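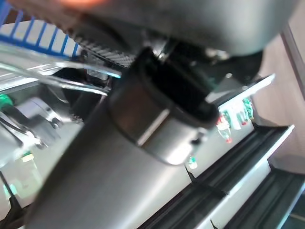 纸莎草回到卡莱索河湾

在尼安达(Nyanda)以南,卡莱索河(Kaleso)转过一道缓弯之后流速骤减,泥沙在内侧岸边沉积,形成一片终年积水的浅滩。年长的居民记得这里曾长满纸莎草,茎秆高过人头,雨季时从岸上望去看不到水面。后来上游开挖引水渠,岸边陆续辟为菜地,草丛逐年后退,最后只在河湾尽头留下窄窄的一条。

Plulside植物园的湿地小组选择在这片浅滩开展纸莎草恢复种植,面积3000平方米。项目负责人姆瓦纳伊莎·莱泽(Mwanaisha Laizer)认为,选址的首要依据是水位。纸莎草耐水淹,也能在浮毡上生长,但新栽的根茎尚未扎稳时,水位骤升骤降都会造成大量损失。河湾内侧水势平缓,涨落幅度小,残存的草丛又可以就近提供种源,条件在整个河段中最为合适。

纸莎草(Cyperus papyrus)属莎草科,多年生草本。地下部分为粗壮的横走根茎,外被深褐色鳞片,节间短,每隔一段向上抽出一根直立的茎秆。茎秆三棱形,棱角圆钝,内部充满白色海绵状髓,几乎没有叶片,基部仅有退化为鞘状的鳞叶。顶端是一大束纤细下垂的辐射枝,幼时收拢如刷,成熟后散开成球形。光合作用主要由绿色的茎秆和这一束辐射枝承担。
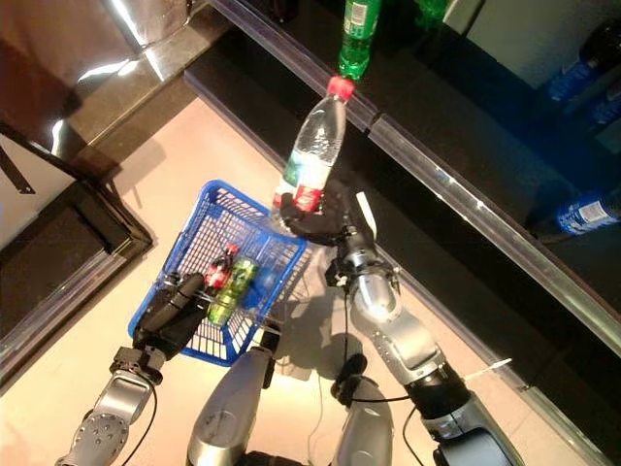 货架旁的瓶装水,瓶盖为红色。

野外调查时,常有人将纸莎草与风车草混为一谈。两者同属莎草属,水边都很常见,园艺上也都有栽培。风车草植株矮得多,茎顶的叶状苞片宽而平展,向四周放射,形如伞骨;纸莎草的苞片短小,藏在辐射枝基部,远看几乎不可见,观者注意到的是那一团丝状的细枝。若只有幼株可供观察,则以触摸茎秆、查看基部叶鞘较为稳妥。

香蒲与芦苇也与纸莎草争夺同样的浅水。香蒲叶片长而扁平,自基部丛生,花序为褐色圆柱形的蒲棒,不易误认。芦苇茎秆中空有节,叶片沿茎互生,花序为松散的圆锥状。在卡莱索河湾,香蒲占据了扰动最严重的地段,尤其是菜地排水口附近。那里养分偏高,香蒲扩展迅速,纸莎草的根茎一旦被包围,新芽便难以出水。小组在栽植之前先清除了排水口两侧的香蒲,割茬压至水面以下,使断口浸没,抑制其再生。

繁殖材料取自河湾尽头的老草丛。小组没有采用播种。纸莎草种子细小,萌发需要光照与裸露的湿泥,幼苗期生长缓慢,在鸟类和螺类较多的开阔水域成活率难以保证。根茎分株则简便得多:选取带有健壮顶芽的根茎,用利刀切下,每段保留4个以上的节,茎秆截短,以减少失水和风倒。切下的根茎当日置于浅水苗床中,遮去正午的强光,待新根长出后移栽。
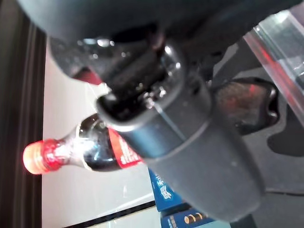 尼奥卡比·卢库迈(Nyokabi Lukumay)

首批移栽的根茎共576段,栽植工作安排在六月,避开长雨季的高水位。栽植带与岸线平行,自浅水处向外推进。根茎平放入泥,顶芽朝向开阔水面,以木叉固定,覆泥不宜过厚,芽尖须露出泥面。株行之间留有余地,供根茎横向伸展。靠近岸边的地段间种了本地的蓼和几种矮莎草,用以稳固裸露的泥面。

斯特拉·巴拉萨(Stella Barasa)负责苗床管理。据她的记录,分株后最常见的损失来自根茎腐烂。切口处若附着老组织,或苗床水流不畅,腐烂往往由切口向内蔓延,新芽先是发黄,随后整段发软。她的做法是剔除切口周围的黑褐色鳞片,苗床保持缓慢换水,发现病段立即取出,不与其他材料混放。根茎颜色转淡、手感松软者一律不用于移栽。

动物的取食也须计入管理。河马在这一河段已不多见,但家畜仍会在旱季下到浅滩,啃食嫩茎并踩实泥面。新栽地段外围因此设立了简易的木桩围栏,留出一处饮水通道,位置由沿岸农户与小组共同商定。通道设在河湾下游一侧,底部铺砾石,牲畜在此饮水,不必穿越栽植带。

纸莎草丛对鸟类的意义早有研究。纸莎草黑鵙几乎只在成片的纸莎草中觅食繁殖,草丛一旦破碎成小块,种群便难以维持。织雀在茎顶筑巢,苇莺类则在茎秆之间活动。目前河湾的草丛规模仍然有限,小组对鸟类的期待较为审慎,现阶段只在清晨沿固定路线记录所见种类,待草丛连成整体后再作比较。

沿岸居民对纸莎草的利用由来已久。茎秆晒干后可编席、制绳、覆盖屋顶,髓部质轻,也用来扎制小型浮具。恢复种植若完全禁止收割,既难以执行,也与当地习惯相悖。适度收割成熟茎秆对草丛并无损害,根茎中贮藏的养分足以支持再次抽茎;真正有害的是在同一地段反复割取,尤其是在水位较低时连幼茎一并割去。小组与编织户拟定的办法是分区轮割,将河湾划为5个地段,每次只开放其中一段,其余地段休养。
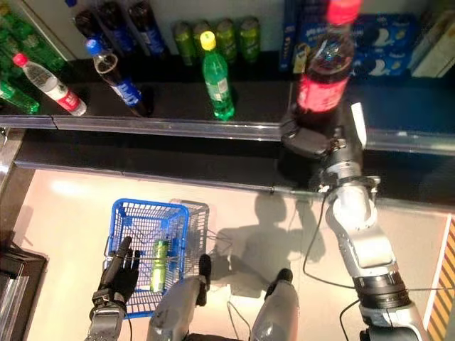
Plulside植物园湿地植物组

轮割办法由丽贺玛·奥维诺(Rehema Owino)起草,初稿曾规定统一的收割日期,征求意见时编织户提出异议。编织席面所用的茎秆以充分成熟、辐射枝刚开始转黄者为佳,过早则脆,过晚则易生霉斑,而各地段的成熟时间并不一致,背阴的一侧总要晚些。修订后的文本改以植株状态为准:辐射枝完全散开、末端泛黄的茎秆方可收割,幼茎与尚未展开的茎秆一律保留。割口应高于当时的水面,避免水灌入茎髓,引起根茎腐烂。

水质问题则较为复杂。纸莎草能够拦截泥沙、吸收养分,常被视为天然的过滤带,但其作用有限度。菜地排水若长期携带过量肥料,草丛虽然生长旺盛,割下的茎秆却往往粗而松,编织户并不愿意使用;残体在水中堆积分解,又会把一部分养分释放出来。莉莲·莱泽(Lilian Laizer)建议在排水沟末端增设沉淀浅塘,先行截留泥沙,再让水漫流进入草丛。浅塘的底泥可由农户自行清挖还田。此项建议已列入下一阶段的工作安排。

对于有意在庭院水池中种植纸莎草的读者,湿地组提供如下意见。纸莎草体型高大,根茎伸展有力,不宜直接栽入铺设薄膜的小型水池,应使用宽口无孔的厚壁容器,以黏重的塘泥为基质,表面压一层粗砂。容器置于全日照处,水面没过泥面即可。每隔数年根茎挤满容器时分株一次,弃去中央老化部分,保留外缘带芽的健壮根茎。不耐霜冻,冬季寒冷的地区须移入室内明亮处,保持盆土湿润。枯黄的茎秆自基部剪除,不要拔扯。

购买苗木时应询问来源。野外采挖的根茎常夹带其他水生植物的碎片,其中若有凤眼莲或槐叶苹,入池后清除极为费力。新购植株宜先在单独的盆中养护,确认水面没有漂浮植物后再移入水池。换下的盆水倒在干燥的土地上,切勿倾入河道或沟渠。

河湾栽植带的岸侧设有步道,清晨开放参观。雨后步道末段湿滑,来访者请走内侧,勿进入围栏以内的浅滩。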